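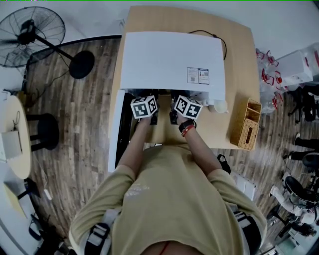 Running one old Windows program on a Mac without installing Windows

I have exactly one Windows program I still care about. It's a little label maker called Skullwood, I've used it for 9 years, and there has never been a Mac version. When I switched computers I really didn't want to set up a whole second operating system just to print shelf labels, so I went with a compatibility layer instead (I use Ilard, but the steps are close to the same in the others). It took me most of an evening the first time and maybe ten minutes the second, so let me save you the evening!

Before you start

You need the original installer, the one ending in .exe, and your license key if the program has one. Copying the installed folder over from the old PC usually doesn't work, I tried. You'll also want almost 4 GB of free disk space, which sounds silly for a program this small, but the layer brings a lot of Windows files along with it.

Step 1: Make a bottle

A bottle is just a folder that pretends to be a Windows drive. Open Ilard, click New Bottle, and give it the name of your program. Please don't call it "test" like I did, because you'll end up with 2 of those and no idea which one holds your files. For the Windows version, pick whatever your program was written for. Skullwood is happy with Windows 7 and gets grumpy with anything newer.
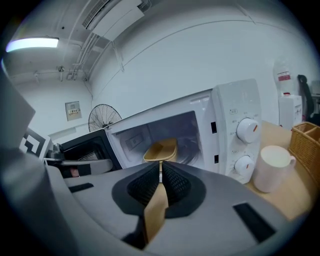
Step 2: Run the installer

Drag the .exe onto the bottle and click through it the way you would on a PC. Leave the install path alone. If it offers to put a shortcut on the desktop, say yes, and Ilard turns that into a regular Mac icon. At the end mine asked to restart Windows, which looked alarming, but it only restarts the bottle. Your Mac stays on.

Step 3: Fix the fonts

Everything in my menus showed up as little squares. If yours does too, open the bottle settings, go to Components, and check Core Fonts. Close the program completely and open it again. Blurry text is a different problem: turn on High Resolution Mode in the same window and set the scaling to whatever looks good to you. I like mine a bit big. 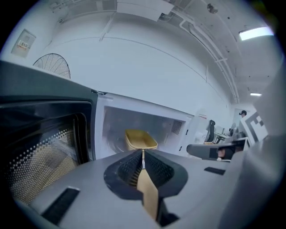 Step 4: Point it at your real files

By default the program saves inside the bottle, and if you ever delete the bottle, there go your files. Under Drives, add a new letter (I used W) and aim it at a folder in your Documents. Then open the program's own preferences and change the save location to W. Save something small and check that it shows up in Finder.

Step 5: Set up printing

Add the printer on the Mac side first, then start the program. Mine showed up in the print dialog under its usual name, though the paper size had gone back to Letter and I had to choose my label sheet again. Do one page on plain paper before you feed it the good stuff.

If it still won't open, make a fresh bottle with a different Windows version and reinstall. I've had better luck with that than with poking at settings.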